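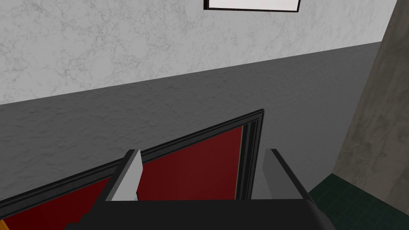 Does a strong wall color make a small room feel smaller?
Less than people think. In our survey the lighting mattered more, and so did how much of the wall was painted.

Color in Small Rooms: Final Project Report
Intro to Interior Environments, Skirnthorpe
Submitted October 18, 2025

Why this topic

Everyone in the housing survey last year complained about white walls. Same people said they'd never paint a small room dark or bright "because it shrinks it." Wanted to see where that idea comes from and if students living in small rooms really feel it. Ikemholm Hall was the obvious place. The singles are all built to one plan, so size stays fixed, and residents are allowed to paint one wall if they paint it back.

Background reading was mostly the course packet plus two library books on paint and a very old one on theater sets. The general rule in all of them: warm, deep colors advance, cool, pale colors recede. Most of the sources say it like a law. The theater book is more careful and says it depends on what the color is next to, how shiny it is and where the light comes from. I ended up agreeing with the theater book.

What I did

Two parts. First a paper survey, left in the Ikemholm mailroom in April. 145 handed out, 99 came back usable. Asked people to rate how big their room feels from 1 to 7, what color the walls are, which way the window faces, what lamps they use.

Second part was painted boards. Bought foam board and sample pots of Brarkano matte from Heitmann, the hardware store by the bus loop. Colors were off-white, pale green, deep red and violet. Each board went against the same wall in the same room and 11 people came in one at a time and guessed the distance from the chair to the board. Chair never moved. Took most of two evenings, mainly because the violet needed an extra coat and wouldn't dry.
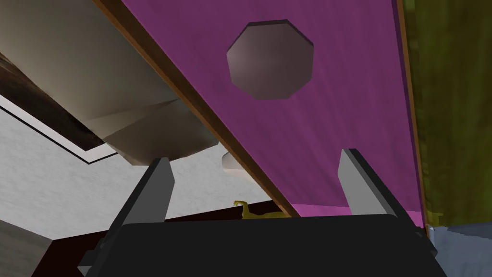 Survey results

Rooms with a painted wall did not get lower size ratings than the all-white rooms. Slightly higher if anything, but the difference is small and I wouldn't lean on it. People who paint a wall probably like their room more to begin with, and liking it might push the rating up.

Window direction mattered more. North facing rooms got the lowest scores whatever color they were. After that it was lamps. Residents who only use the ceiling light rated their rooms smaller than the ones with a floor lamp in a corner. Several wrote comments in the margins about this without being asked. Best one: "room got a foot wider when I bought the lamp."

I didn't ask about furniture and that was a mistake. A bed pushed under the window changes everthing about how a room feels, and I have no way to separate that out now.

Board results

Red was guessed closest, off-white farthest, so the packet rule holds up there. Pale green came out almost the same as off-white. Violet was the odd one. Guesses for it were all over, some nearer than red and some farther than white.

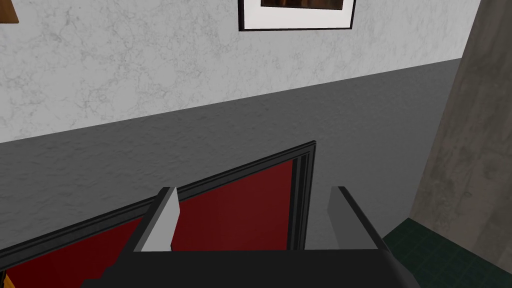
Part of that could be the order. I ran the boards in the same order for everybody, should of shuffled them. By the last board people had a number in their head and were adjusting from it. Next time: random order, and a practice board at the start that doesn't get scored.

Guesses were also made sitting still. In a real room you walk around, you see the wall edge on, you see it with one lamp or with daylight. A chair test only catches one angle.

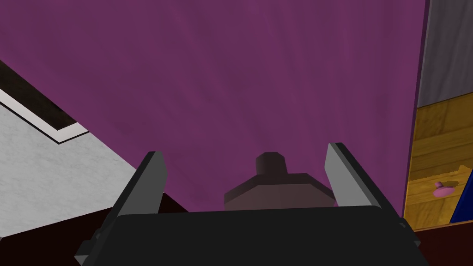 The other thing is how much of the view the color takes up. My boards were small, with plenty of white wall showing on every side, so the eye had something to compare with. A whole painted wall works differently. In the picture the purple surface fills nearly everything, and what makes it feel close isn't really the hue, it's that there is hardly any room left around it. The faint streaks and darker patches help too, since texture that you can pick out tends to read as near. A perfectly even matte coat would give fewer clues. I'd like to test that with one color at 4 different sizes, plus a rough finish against a smooth one.

Problems

Sample size for the boards is tiny. Everyone who came was from my floor. Survey ratings are just opinion. Paint sheen was not measured, I took the label's word for it.

Costs

Foam board, sample pots, tape, one roller. Came in under the course allowance. Leftover paint is in the studio cabinet, second shelf, if anyone in the next section wants it. The violet is nearly gone.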